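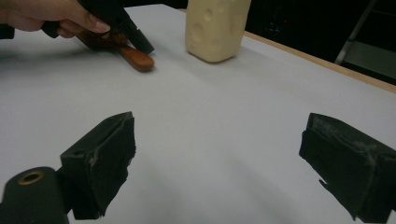

Work under the Ciltimen grant in this period concentrated on the household survey of hard-water scale and on the cleaning trials that follow from it. Scale is slow to form and easy to miss, particularly on pale finishes. A smooth white tabletop with a matte surface, lit from above, shades to soft grey towards its corners, and a thin deposit of lime on such a surface falls within the same range of tone. Survey staff were therefore told to record scale by touch as well as by eye, and the form now has a separate box for each.

Survey returns

The survey was posted in April to 1,424 addresses in the Sederine supply area. Completed forms have been received from 1,407. The remainder were returned by the post office or left blank and have been removed from the list. Coding of the answers is finished except for the free-text question on kettles, where respondents used the word "fur" for both loose flakes and fixed deposit. These answers are being read again and split by hand.
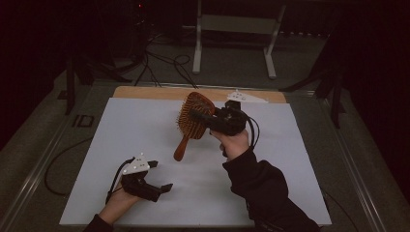
Water hardness at the tap was measured at 300 of the responding households. The readings from the Zimow side of the area are higher than those from Ghumman, as expected from the geology, but the spread within Zimow is wider than the supplier's zone map suggests. Two explanations are open – blending at the service reservoir, or softeners fitted by earlier occupiers and left out of the answers. A short follow-up card will ask about softeners directly.

Cleaning trials

The trials compare citric acid with white vinegar on taps, shower heads and tile. At present 70 households are enrolled. Each has been given measured sachets and a log sheet. Contact time is the weak point in the data: many logs give the start of soaking and omit the end. The sheet has been redrawn with both times on one line.
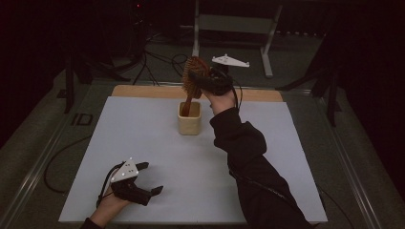
No results are reported for tile, as the grout in the older bathrooms reacts with the acid and the two effects cannot yet be separated. A sealed-grout subset is proposed.

Spending and next steps

Spending is within budget. Printing ran over and postage ran under – the net change is small and no transfer between headings is requested. The hardness tables will be sent to Ciltimen separately, with the coding notes attached. Approval is sought for the follow-up card and the sealed-grout subset before either is started.

Report submitted 11/18/19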